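Sports Nutrition, Week 3: Drinking, Sweating and Salt
Handout for the evening group, 11 Sep 2019

Last week we got through carbs, and I promised you we'd do fluids next, so let's go. I've typed these up from my own scribbles, so forgive the jumps. If you missed the session, read sections 1 and 2 first and leave the math for when you've had a coffee.

1. Why we sweat in the first place

Your muscles are pretty bad engines. Most of the energy they burn comes out as heat (we did this in week 1, remember the bike example?), and your body has to dump that heat somewhere. Sweat does the job when it evaporates. Sweat that drips off your nose onto the floor does very little for you, and that's why a muggy day feels so much worse than a dry one at the same temperature.

People vary like crazy here. Two runners of the same size on the same loop can lose very different amounts, and the saltiness varies too. If you get white crusty lines on your cap, you're probably on the saltier side.

2. Finding your own sweat rate

This is the homework, so please do try it! You need a scale and a one-hour workout.

Pee first, then weigh yourself with as little on as you can manage.
Train for an hour at your normal effort.
Keep track of everything you drink.
Towel off well and weigh yourself again in the same state.

Every gram you've lost is close enough to one milliliter of fluid for our purposes. Add what you drank, and you've got your hourly rate. If you had to stop for the bathroom, the number will come out too high, so do it over another day.

My own numbers, from the Clallham loop: I came back 919 grams lighter and had drunk 412 ml on the way. Add those and you get 1331 ml for the hour. I'd have guessed half of that. On the cool day in October when I first tried it, I was way lower, so write down the weather next to your result or it won't mean much later.

3. How much to drink

Somebody asked whether the goal is to replace all of it. No! For most of us, most of the time, drinking when you're thirsty works fine, and finishing a little lighter than you started is normal. Knowing your sweat rate gives you a ceiling. If you're heavier after a long run than you were before it, you drank too much, and that can be dangerous. Too much fluid thins out the sodium in your blood (the word is hyponatremia, and yes, I'll want you to be able to spell it). Slower runners on long courses are the ones I worry about, with all those aid stations and so much time to visit them.

Watch for a puffy feeling in the hands, headache, nausea and confusion. A confused runner needs medical help right away, so don't just hand them a cup of water.

4. Salt and sports drinks

For an hour or less, plain water is enough. Past that, a drink with some sodium and some sugar starts to earn its place, and the two together help your gut take the fluid in. Look at the label for sodium per liter and carbs per 100 ml. A drink that's very sweet can sit in your stomach and slosh (you'll know).

Never try a new drink on race day. I did it at Vurgate and spent a good chunk of the second half looking for bushes.

5. Afterward

If you have a day or more before your next session, normal meals and normal drinking will sort you out. Soup is great, so is anything salty with a big glass of water. If you have to go again the same day, aim for a bit more than you lost, sipped over a few hours along with food.

For next time: bring your sweat rate, the weather, and one drink label from your kitchen. We'll start with protein and then compare labels at the end. 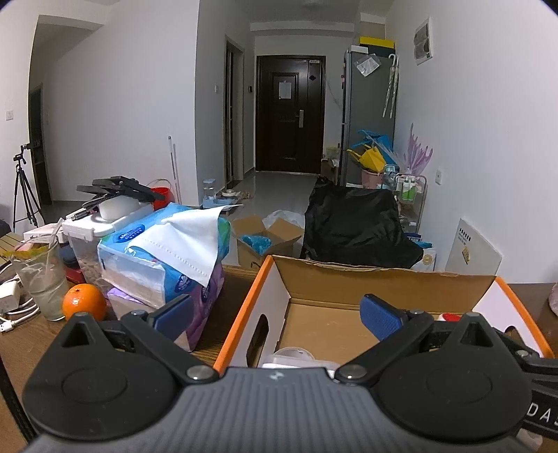

Open cardboard box on a wood-grain table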